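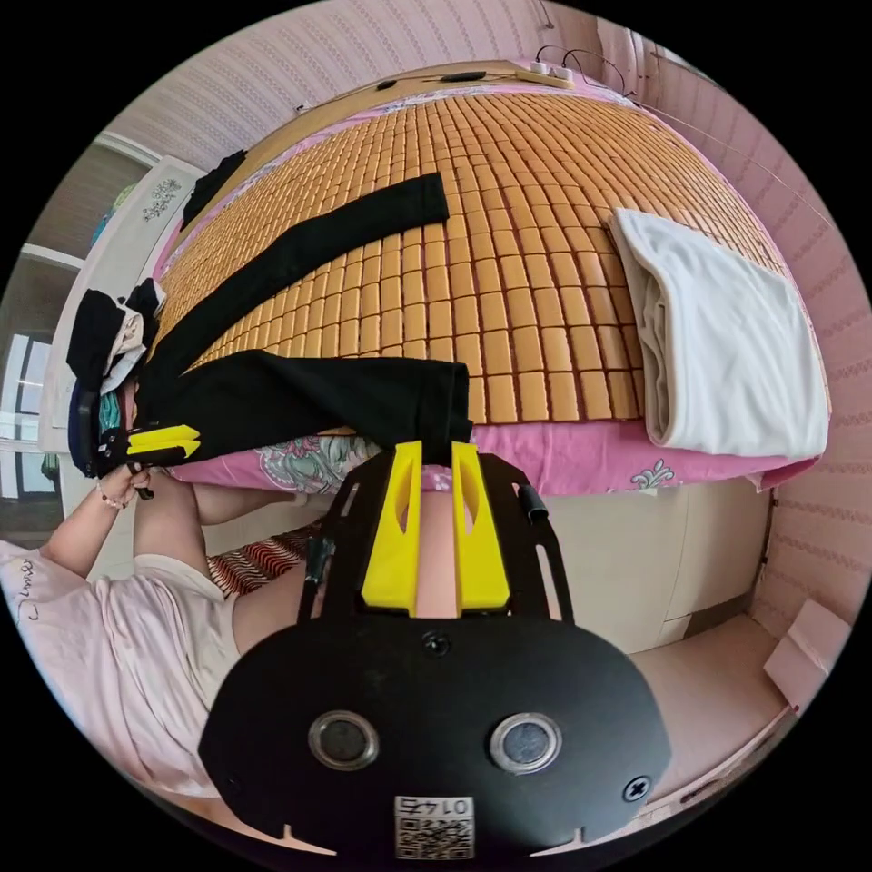
Keeping Cool Without the AC: My Summer Sleep Project
Zuleica Macedo
5/1/20

So my topic is sleeping in the heat, and I picked it for a selfish reason. My room is on the top floor of our building on Lesgate and by the end of the day it's an oven. My grandmother swears by a tile mat, the kind with lots of little tiles strung together that you put over the sheet. I wanted to know if she was right or if she just likes being right!

I started in March, which was a mistake (it wasn't hot yet), so I had to run the space heater to get the room warm enough. My mom was not thrilled. I tested 2 setups, a plain cotton sheet and the tile mat on top of the same sheet, and I wrote down how long it took me to fall asleep and how I felt in the morning on a scale up to 100.

I also did a survey. I sent it to everybody in my grade plus my cousins and got 246 answers, way more than I expected. Most people said they just point a fan at their face. A lot of them had never heard of a tile mat, and one kid asked if it hurts. It doesn't, but it does pull your hair a little if you move too fast.

My scores were better with the mat, mostly for the first part of the night. After that it warmed up under me and I had to roll over to the other side — my grandmother says everybody knows to do that. The weak spot in my project is that I was the only sleeper, and I always knew which setup I was on. Next time I'd get my brother to do it too, if he'd agree to go to bed on time.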